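Assembly Trial Enters Second Phase at Candgate

The automation trial at the Candgate site moved into its second phase in October. The first phase was limited to moving parts between trays. The robot arms are now being taught to handle the hand tools already in use on the Butari line, beginning with cordless screwdrivers.

Eleven employees from final assembly have joined the project on rotation. Each spends part of the shift with the project team and the remainder at their regular station. Farah Pattinasarany, who leads the trial, has confirmed that grades and shift allowances will stay the same during the rotation.

Assemblers on the line currently drive roughly 1000 screws per shift, and wrist strain remains the most common complaint reported to the site nurse. Under the proposed arrangement, repeated fastening would pass to the arms in stages. Assemblers would take on setup, inspection and rework – duties now shared with the Sembiring building.

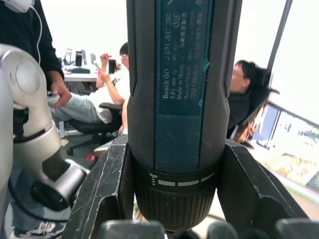 A cordless screwdriver held upright between the gripper fingers, with a second arm at left.

Training for the new duties will be offered during paid hours. Employees who wish to be considered for the next rotation should speak with their supervisor or contact Ikhsan Chin in the Training Office. Questions about job descriptions may be sent to the same office.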